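Section 3: Chopsticks and the utensil holder

By Heikki Laaksonen, March
Last updated: March

Part of the Rantala kitchen set-up guide. Read Section 2 (Drawers and rails) before you start. You will also want a cloth, a bowl of warm water and somewhere to dry things flat.

Most guides tell you to buy a special stand with a drip tray and a lid. I have tried the Hindarora and I have tried the Skekenitz, and I am not persuaded that either keeps chopsticks any better than a plain mesh cup. Buy one if you like the look of it. The steps are the same.

Setting up the holder

1. Empty the holder completely. Tip it over the sink and tap the base, as crumbs collect where the mesh meets the rim.

2. Wash it in warm water with a little washing-up liquid. Leave it upside down until the base is dry. The packaging may say "dishwasher safe for 1,000 cycles". I don't know who sat and ran it through that many, and I would still wash it by hand.

3. Stand it on a flat part of the table or worktop. If it rocks, the base is bent. Press it gently from inside with your thumb.

CAUTION: Cut ends of wire on cheaper holders can be sharp. Run a dry cloth round the rim before you use your fingers.

Sorting the chopsticks

4. Lay everything out on a cloth and match the pairs by length first, then by colour or pattern. Length matters more. Two sticks with the same band can differ by enough to annoy you.

5. Check each one for splits, rough patches and dark spots near the eating end. Throw out anything that smells musty. Vinegar is often recommended as a cure — it made mine smell of vinegar as well.

6. Put odd ones aside for stirring or for propping up seedlings. You will be told the missing partner will come back. Give it until you next clean the drawer.

NOTE: Oiling bamboo is optional. The Asturdale leaflet suggests doing it every 100 uses, then every 200 once the wood has "settled". I could find no difference between the oiled ones and the rest, except that the oiled ones picked up fluff.

Filling the holder

7. Hold each chopstick upright over the cup and lower it in, letting go only when the end touches the base. Dropping them in from a height chips the tips, and over time it loosens the mesh.

8. Put the plain ones in first as a bundle. Patterned or lacquered ones go in afterwards, near the rim, where they are easier to find and rub less against the others.

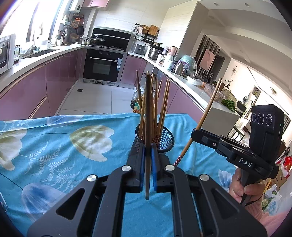 9. Leave some slack. A holder filled until nothing moves looks tidy in a shop, but the sticks in the middle dry slowly and you pull out four when you want two.

10. Decide which way up they go and stick to it. Eating ends up dry faster. Eating ends down stay cleaner if people reach in with their hands. I have read firm opinions on both sides and little evidence for either.

CAUTION: Never put chopsticks away damp, whichever way up you store them.

Looking after it

Empty and wash the holder every 3 weeks, or sooner if it stands near the hob. Grease on the mesh holds dust, and a dry brush will only push it about. For spoons and ladles, go to Section 4.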